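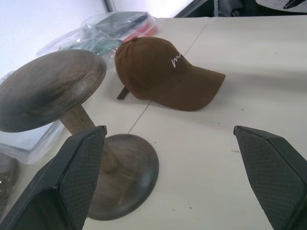
*A brown six-panel cap with a curved brim and white script on the front.*

Attendance for the Pelia League's regular season closed at an average of 2,296 per game, and the figure hides a wide split. Elimness, with the oldest park in the league, drew well on weekends and poorly on Thursday nights. Lynch did the reverse. The league office has not published a breakdown by start time, which makes the cause hard to isolate.

On the field the season was decided by pitching depth. Elimness used the same five starters through the end of July and held every one of them under 100 pitches per outing. The limit was unpopular in April, when the bullpen gave up late leads in both games of a doubleheader at Lynch. By August it had paid for itself. The rotation's walk rate fell each month, and the club went into the final series needing 2 wins to finish first.

Lynch took the other route. Its starters worked deeper into games, and its top right-hander was the only pitcher in the league to pass 200 innings. His fastball lost speed after the midpoint of the season, and hitters began to sit on the slider - a pitch he had thrown mostly when ahead in the count. Opponents' slugging against him rose sharply over his last six starts.

The final series was played at Galletti Field, a neutral site with a deep left-center alley and slow infield grass. Both features favor ground-ball staffs. Elimness shifted its second baseman toward the bag for right-handed pull hitters and turned four double plays in the opener, which it won 3-1. Lynch won the second game on a two-out double in the eighth. Elimness took the third, 5-2, with its closer recording the last four outs.

Lynch has said it will carry a sixth starter next spring. The infield at Galletti is due to be resodded in November.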